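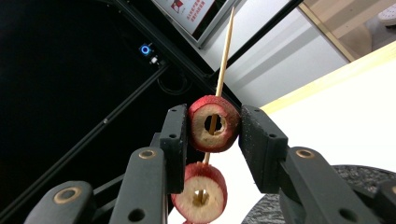 Saturday, September 28, 2024

Work on the ring and skewer task resumed this morning after a week given over to the quarterly report. The purpose of this diary remains as stated in July: to record what was tried, under what conditions, and what was concluded, so that the published method can be checked against the daily practice. Entries are kept in plain language for the benefit of the partner groups at Pasden and Huluvgate.

The question under study is a narrow one. A policy trained on demonstrations made with a hand-held gripper must learn to put a ring onto a thin rod, or take it off, without crushing the ring. The earlier Sarnell method labeled each demonstration with the gripper opening alone. The revised method, which we now call Sarnell 2, adds a label for the phase of contact: free, touching, holding, and sliding along the rod. It was agreed in July that the labels would be assigned from the wrist view and nothing else, and that rule was kept today.

The collection now stands at 579 accepted demonstrations. Today's session added 33 to that total. A further 22 were rejected on review. Most of the rejected recordings were set aside for one fault, namely that the operator began to move along the skewer before the pads had settled on the slice. The phase boundary in such a recording cannot be placed with any confidence, and two reviewers will not place it in the same spot. It is better to lose the recording than to guess.

Apple rings continue to serve well. The peel gives the reviewers a clear line to follow at the outer rim, and the pale flesh stands out against the black pads, so that the edge of contact can be found quickly. The center hole is harder. When it is dark, as it often is from the wrist, the point at which the skewer enters the fruit must be judged from the line of the skewer on either side. The labeling guide should say so plainly. At present it asks the reviewer to "mark the entry point," as though that point could always be seen.

A second matter arose over recordings with two rings on the same skewer. The gripper holds the upper ring while the lower one hangs free, and the old guide does not say which ring the phase label belongs to. One reviewer had been labeling the held ring and the other had been labeling whichever ring was nearer the end of the skewer. The two sets of labels agree for much of a recording and then part ways without warning. It has been decided that the label always follows the ring between the pads. Where no ring is between the pads, the label is "free," whatever else may be touching the skewer. The earlier two-ring recordings will be reviewed again under this rule before any further training is done.

The afternoon was spent on the comparison. Both versions of the policy were run from the same starting poses, with the order mixed so that the operator could not tell which version was in use. The impression of those present was that Sarnell 2 closes more gently and waits longer before it begins to slide. No success rate is entered here. The scoring sheets have not been checked by a second reader, and the Huluvgate group has asked, quite properly, that no rate be written down until that has been done.

One weakness of the revised method was plain enough to record now. When the skewer runs at a steep slant across the wrist view, the policy tends to pull straight back toward the operator's side and does not follow the line of the skewer. The ring then binds. The likely cause is the makeup of the training set, in which the steeper angles are poorly represented. An alternative account, favored by the De Bruijn group, holds that the phase label itself is at fault: "sliding" says that the ring is moving along the rod but carries no direction. Their proposal is to add the direction of the skewer as a separate value. It is a fair proposal and would cost little for new recordings, though a good deal for the old ones.

The two accounts can be told apart. If more steep recordings are added and the binding persists, the label is the problem. If it goes away, the De Bruijn value may still be worth having, but it is not needed for this paper. The steep recordings will therefore come first.

A note on consistency. The background in the wrist view is not controlled, and there has been some discussion of whether it should be. The present position is to leave it as it is. A policy that depends on a plain background would be of little use at Pasden, where the benches are shared and the equipment on them changes from day to day. The point should be stated in the method section so that a reader does not take it for an oversight.

Items carried forward:

- Revise the guide on entry points and on two-ring recordings.
- Send the rejected recordings to Pasden, with the reason for each.
- Obtain the second reading of the scoring sheets.
- Reply to De Bruijn regarding the direction value.
- Cut thicker rings for the next session — the thin ones fold at the hole when gripped near the rim.

The session closed after the recordings were copied to the shared drive and the copy was verified.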